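Gripper trial FAQ: the stuff people keep asking me

I've been posting bits and pieces from my gripper comparison for a while now, and my inbox has turned into the same dozen questions over and over. So I sat down with a pot of tea and wrote the answers out. If yours isn't in the list, send it along and I'll add it when I get a minute.

Last updated January 3, 2019

What are you comparing, exactly?

Two parallel grippers. One is the Gesturari, the one that came with our arms, and the other is the Gota, which Sayegh sells as a drop-in replacement. Both have two fingers that open and close in a straight line, so on paper they're close cousins. In the hand (well, on the wrist) they feel pretty different, and that's why I wanted to spend real time with each of them before I told anyone to buy anything.

Why parallel grippers? Wouldn't a hand with more fingers be better for kitchen stuff?

Maybe! I get this one a lot. I love the fancy hands, I really do, but I have to keep whatever we choose running every day, and every extra joint is something I'll be fixing at dinner time. Two fingers can do an awful lot if you're patient about how you come at the object. Plates, handles, knobs, lids — people pick all of those up with a thumb and one finger more often than they think.

How do you run a trial?

Each gripper gets 60 tries at each task, with the same person driving. I reset the table between tries using tape marks under the edge of the mat, so things start in close to the same spot but never perfectly the same. I like a little sloppiness in there. A gripper that only works when the plate is in the exact right place isn't much use to me.

A try counts if the object ends up where it's supposed to be and nothing else gets knocked over. If I have to reach in and help, it's a miss, even if it was going great up to then. I'm strict about that one.

Who's driving the arms?

Mostly me. We started out with several of us taking turns, and the numbers were a mess, because one person is a natural at it and I, at the start, was not. After that first batch I threw the results out and did the whole thing over by myself. It took forever. I'd still do it again.

Which tasks are in the set?

Plates in and out of a rack, mugs on and off a tree, opening and closing the toaster oven door, and moving food from one place to another. I also had a towel-folding task for a bit and gave up on it. Both grippers could do it, but the results depended so much on how the towel landed that I couldn't tell what I was measuring.

Which task is the hardest?

Picking up a plate that's lying flat, by a mile. A plate standing in a rack is easy, you just come down over the rim and squeeze. Flat on the table is another story, since the rim is barely off the surface and the fingers want to push the plate along ahead of them. You have to get one fingertip under the edge, tilt, and then close, and you have to do it gently or the plate skates off toward the far side of the table. I've chased a lot of plates.

How did the two of them do on flat plates?

The Gota got 85 percent of its flat plates, and it was clearly ahead of the Gesturari. The fingertips are thinner and they taper, so it's easier to slip one under the rim. The Gesturari has chunkier tips that are great on mug handles and not so great down at table level.

Before you all write in: yes, I know you can swap the tips. I wanted to compare them the way they come out of the box, and a tip comparison is next on my list.

And mugs?

Pretty much even, with the Gesturari a hair more pleasant to drive. Hanging a mug back on a peg is mostly about seeing where the peg is, and no gripper is going to help you with that. That's a camera problem. (More on cameras in a second.)

Is grip force a big deal?

Less than I expected. I turned it way down on day one, scared I'd crack something, and then spent the whole afternoon dropping things. Somewhere in the middle of the range works for nearly everything I've put on the table. The food items are the exception. For those I back it off, and I watch the fingers closely instead of trusting the readout.

What camera are you using, and where do you put it?

I tried two positions for the main view. One was low and straight on, which looks great in videos and is terrible to drive from, because you can't judge depth at all. The other is higher up and looking down at an angle, and that's the one I kept. You lose a bit when an arm comes between the camera and the object, but you can usually swing the elbow out of the way.

Which controller do you like?

I drive with the Illico controller. I started with a plain game pad and it was okay for one arm. With two arms it was hopeless, at least for me, as I kept forgetting which stick was which. With the Illico I move my hands and the arms follow, and I stopped thinking about it after the first hour or so. It does have an annoying habit of drifting if you leave it sitting, so I zero it again any time I take a break.

Do you really need both arms?

For plates, no. For the toaster oven, kind of. You can open the door with one arm and then go get the food with the same arm, and it's slow but it works. With two you can hold the door with one and load with the other, and that's a whole lot nicer. The real advantage in daily use is reach. One arm stays near the oven side, the other stays near the rack side, and I'm not swinging across the table all the time knocking into the mug tree.

Why so much clutter? Wouldn't a bare table give cleaner results?

It would, and I did a bare-table round early on. Everything looked wonderful! Then I put the rest of the kitchen things back and the success rate fell, for both grippers. Wide fingers need wide gaps, and you don't find that out until there's a mug standing where your finger wants to go. So now every trial runs with the rack, the tree, the oven and the food all out on the mat together, and I only score the one item I'm after.

What does a flat plate approach look like from the operator's side?

I bring the wrist down low in front of the rack, get the fingers to the rim, and stop. Always stop. Then I check the angle, go in slowly, and lift only when I feel sure of it. The other arm gets parked over by the oven with its fingers open, well clear of the rack, so I only have one thing to think about. 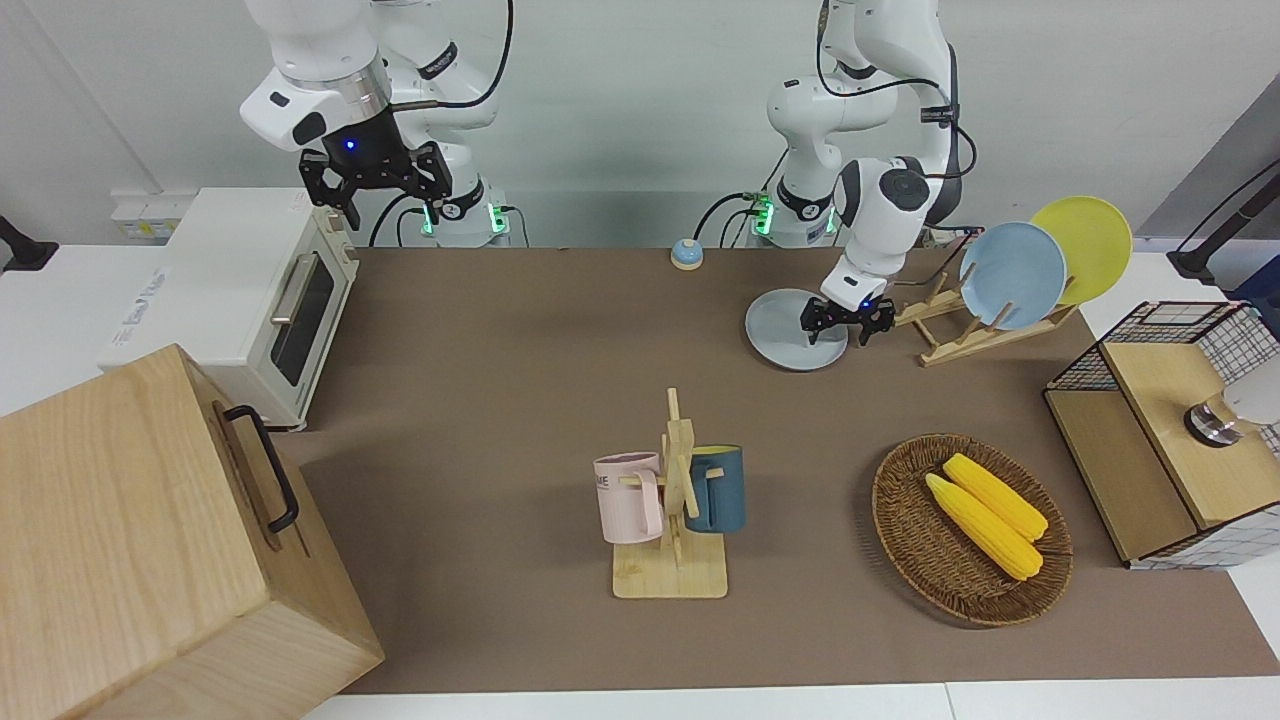

Aslı Ertürk wrote in to say she gets better results by sliding the plate to the edge of the table first and pinching it where the rim hangs over, and she wonders if I'm making life hard for myself by always going straight for the pick. On her setup she hardly bothers with the fingertip-under-the-rim business anymore.

She has a point, and I tried it. It's faster when the edge is close and there's nothing in the way. On my table the plate usually starts in the middle with things all around it, and the slide takes out something else along the route. I've added it as a separate task so I can score it properly. My hunch is that the Gesturari will look a lot better there, because thin tips don't matter so much when the rim is already out in the open.

How many tries have you logged so far?

713, counting the two tasks I haven't written up yet. It doesn't count the batch I threw out, which still hurts a little.

Has anything broken?

One mug handle, early on, and that was me squeezing and turning in the same move. Don't do that. The grippers themselves have been fine. The rubber on the fingertips gets shiny after a while and starts to slip, so I wipe it down with a damp cloth at the end of the day and swap it out when wiping stops helping.

So which one should I buy?

If you're mostly handling flat things, or working down close to the table, I'd go with the Gota. If it's handles and chunkier objects, keep the Gesturari and save your money. I'm leaving the Gota on for now, mainly for the plates, and I'll post again once the fingertip swap is done.

Can I get your score sheets?

Sure, just email me. They're messy and full of notes to myself, and the early ones use a different name for the rack task, so look for "slots" instead of "rack" on the first few pages.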